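The Drelcombe road has been closed for resurfacing since March, and the town of Lilari has discovered what it can do without. Bread, yes. The Skirker bus, apparently. Gossip, no. Residents now drive 31 miles around the hill to deliver it in person. 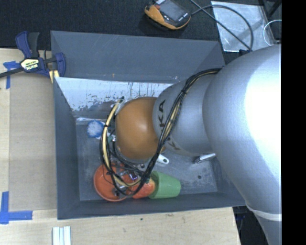

Small towns run on detours. Damián Huenchumán, 56, has cut hair on the square through two mayors and one flood, and he charges extra for opinions. His own concern is the color of the new bus shelter, which the council calls amber. It is a glossy orange-brown, much like the rounded cover at the end of that KUKA arm, and it cost over 3000 dollars before anyone thought to order a bench. People stand in it anyway – mostly to complain about the color. The bus is due back when the road opens, and Huenchumán has already picked his seat.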